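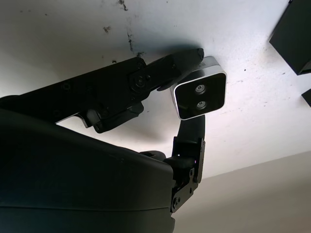
Galtik Ceiling Paint, Two Gallons Later

I bought this paint for one reason, and the reason was my sister-in-law Svenja Baumgartner, who lies on other people's couches and reports on their ceilings. Mine had a brown ring over the bookcase and a patch the last owner had covered with what I believe was toothpaste.

Galtik goes on pink and dries white, so you can see where you've been. The can says it will cover 900 square feet in two coats. My ceilings come to 646, and I scraped the last of it out with a spatula at 11 at night, so I'd like to meet the person who did the math.

Coverage is good, though. The ring needed primer first (the can mentions this in type fit for ants), then two coats and it was gone. The toothpaste patch still shows if the lamp is on and you are Svenja.

Drips: plenty. It's thinner than the Plesteck stuff I used in the hall, and my glasses are now permanently freckled. Wear a hat. The smell was mild and left by breakfast -- I can't say the same for the pink on the roller tray, which has moved in for good.

Would I buy it again? Yes, on sale, and one can more than they tell you. Four stars. I took one off for my neck, which still only looks up.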